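Pre-collection check – simulated syringe and tray task
Site: Lakau, workstation 2
Checked by: Ona Grigaitė
Date: August 1, 2025
Result: pass with comments. Two items to close before the next block of episodes.

Section A – Operator station

A1. Emergency stop on the hand controller cuts the session. OK.
Comment: tested from both sides of the desk. The button is stiff and wants replacing, but it works.

A2. Cables off the floor and out of the walkway. NOT OK at start, OK after.
Comment: headset lead was across the gap behind the chair. Clipped up. Same finding as in April, so please fit the second cable hook that was asked for then.

A3. Operator breaks kept. OK.
Comment: log shows a break after every 13 episodes. Nobody over the limit this week.

A4. Chair and wrist rest adjusted for the person on shift. OK.

A5. Headset face pad wiped between operators. OK.
Comment: wipes are nearly out. Gurau stores has been told.

Section B – Simulator settings

B1. Correct scene file loaded. OK.
Comment: Lapiņa build, wooden table, tilted tray. The old Zastska build is still in the menu and somebody will pick it one day. Please hide it.

B2. Gripper speed and force limits match the real arm. OK.
Comment: limits read from the file and compared by hand. Do not raise them to make a hard grasp easier. An example recorded over the limit has to be thrown away, however good it looks.

B3. Contact warnings switched on. NOT OK.
Comment: off for user profile 6. Switched on during the check, but it goes back to off when the profile is reloaded. Open item 1.

B4. Start positions varied between episodes. OK.

Section C – Episode quality

C1. Wrist view shows both fingers and the object at the approach. OK.
Comment: checked on the syringe task, where the object lies at a slant across the tray and its lower end comes down close to the fingers.

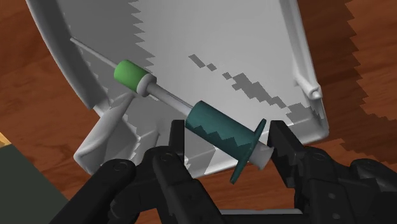 Shadow edges are stepped, on the tray floor and on the table. Leave the setting as it is until the block is finished – changing it halfway would give us two sets that do not match.

C2. Failed grasps kept and labelled as failed. OK.
Comment: 7 in the sample I went through, all labelled. Operators should carry on saving these. Two had no reason filled in.

C3. No episode trimmed by hand. OK.

C4. Fingers clear of the tray wall before closing. Partly OK.
Comment: newer operators tend to come in low and press on the tray. The simulator puts up with it and the real arm will not. Open item 2: add a line to the operator sheet and go over it at the start of the shift.

Section D – Storage

D1. Recordings copied to the second drive. OK.
D2. Operator names removed from file headers. OK.
D3. Free space enough for the next block. OK.

Open items to be signed off by the shift lead. Send the profile fix to me as well, and I will repeat B3 before collection starts again.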